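Budgeting for a second arm, what did you forget?

tubewrangler
10/19/18
We have 4,000 left in the equipment pot and I want to put it toward a second arm for rack work (glass rods in and out of holes, a beaker parked next to it). Brullex quoted me 629 for the fingers alone!

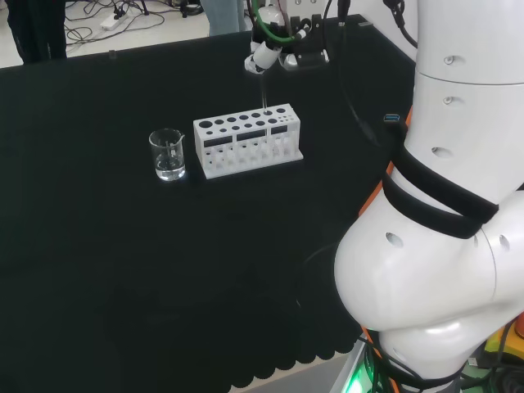 Maja Jakubowski, who signs off on our orders, wants one list with everything on it, so tell me what I'm missing.

pennyhaka
Cables. Spend on the fingers last, I'd say. Any old gripper can hold a rod.

tubewrangler
Hmm, not sure I agree. Look how small the target is. 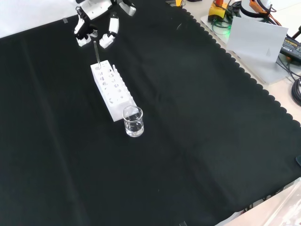

Rod in the rack, fingers open above it

gridlock17
With you on the fingers, Penny's wrong on this one. Lahlou fingers cost us less in August and we love them. 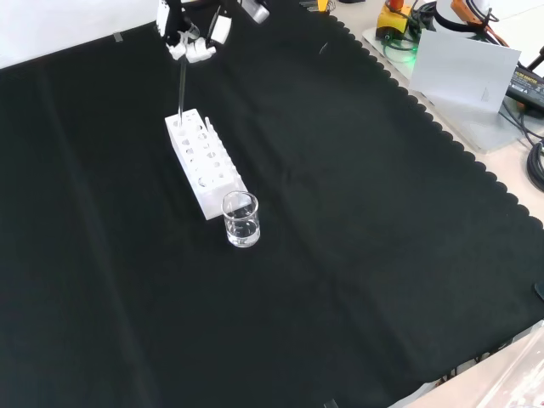 Rod tip in an end hole, beaker beside the rack

pennyhaka
Fine, but price a spare rack and cloth clips too.
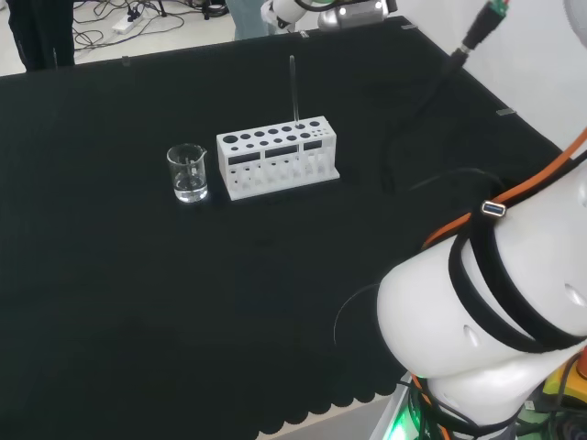

And ask Vutine about lead times, ours took 13 weeks.

tubewrangler
Ouch. Adding that now, thanks both!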